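Custon opens its hallway test log to everyone, and says the chores are not done yet

August 2025

Press releases about home robots usually promise you a free weekend. I run the chores program at Custon, I was asked to write this one myself, and I can't promise you that. What I can give you is our whole test log, good runs and bad ones, which we are putting up on our website today for anyone who wants to read it.

Quick background for those who haven't met us. Custon is a small company that tests machines on household chores and on the little jobs people do in shops, like facing up shelves or putting returned goods back where they came from. We don't sell a robot. Robot makers send us theirs, or we put one together from parts, and we try it on the boring stuff. Then we write down what happened. People keep asking me at family dinners whether a machine can tidy the house yet, and I got tired of saying "sort of" with my mouth full, so in February we started the Hallway Program.

Why the hallway? Kitchens get all the attention (I love a kitchen demo as much as anyone), but the stretch of floor just inside the front door is where most homes fall apart by dinnertime. Shoes, bags, mail, the umbrella that never quite dries. It's also a good match for shops, where somebody has to put the tried-on pairs back at closing time. If a machine can handle footwear, it has a fair chance with plenty of other things that are soft in one place and stiff in another.

So we ran 287 tidy-up attempts between February and this summer, using two arm setups. One is called Halier and the other is called Rulen, and if you think those sound like a law firm, you're in good company at our office. Halier is the careful one. Rulen is faster and breaks my heart more often.

I'll start with what went well, and there's more of it than I expected. Both setups are now pretty good at finding a shoe and working out which way it's facing. Sneakers with a firm sole and a decent heel are the easy end of the job. Put one of those on an open floor, toe pointing anywhere you like, and Halier will usually get it onto a shelf and facing front without any help from us. In our best session it put away 8 pairs in a row before it got one wrong, and yes, there was cheering, and yes, I was the loudest.

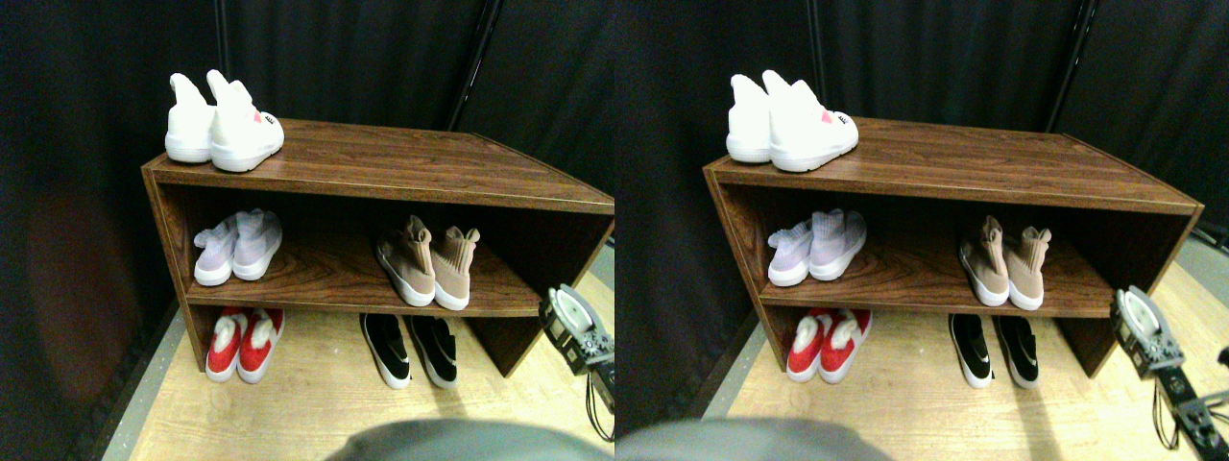
Then there's the other end of the job. Knit shoes fold when you squeeze them. Fluffy slippers hide their own edges, so the machine thinks there's something to hold where there's only fluff. Anything low and dark is hard to tell apart from the shadow under a shelf, and the bottom of a rack is nothing but shadow. A person reaches in, feels around, and has the shoe out before they've finished their sentence. Our machines back out, look again, come in from a new angle and bump the shelf above. Rulen once did this for so long that I went and made a sandwich.

Pairs are a whole separate headache. Putting a left shoe somewhere is one chore and putting the right shoe next to it is another, and the second one depends on how well the first one went. A gap of a couple of inches doesn't bother a robot at all! It bothers people a lot, we found. When we asked visitors to look at finished racks, they were far pickier about crooked pairs than about speed.

Speed still matters, of course. A tidy-up that takes me a minute or two takes our better setup up to 6 times as long. For a home I don't think that's a deal breaker, if you're asleep while it happens. For a shop it's harder. Closing time is closing time, and a manager who wants to lock up isn't going to stand there while an arm thinks about a loafer.

"I'd put one in my stockroom before I'd put one on my sales floor," said Mārtiņš Strazds, who manages the shoe department at Lacson, the store that has been letting us run trials after hours. "It's patient and it doesn't get bored. But my staff still walk the shelves after it, and until they don't have to, I'm counting it as a helper in training." He also asked me to mention that it has never once put a size sticker back on correctly. Noted, Mārtiņš.

So, can machines do the chores yet? My answer is that they can do parts of them, on a good day, with someone nearby. I'd trust Halier with a row of sneakers tonight. I wouldn't trust either setup with my front hall on a rainy school morning, with bags on the floor and a dog who thinks every slipper is hers. We haven't tested with a dog. We've had offers.

The log going up today has an entry for every attempt, including the ones where we stopped the arm by hand, and a short note on what we think went wrong. I've left our notes mostly as they were typed, so please forgive the spelling and the occasional "ugh." If you build robots, take what's useful and tell us where we've messed up. If you run a shop, have a look at the closing-time runs first. And if you just want to know whether to wait a few years before buying anything with an arm on it, the slipper entries will probably settle that for you.

Next up is laundry, starting with towels and working toward the dreaded fitted sheet. We're looking for 5 more stores and a handful of households willing to let us borrow an evening here and there - we bring the gear, we clean up after ourselves, and we put things back where we found them (by hand, for now). Rulen is getting a new set of fingertips before then, and I have a small bet with the Halier team about who gets through the pillowcases first.

Reporters, store managers and curious neighbors can reach the chores program through the contact page on the Custon website. Visits to the test space can be arranged with a little notice. Wear shoes you don't mind lending us for an hour.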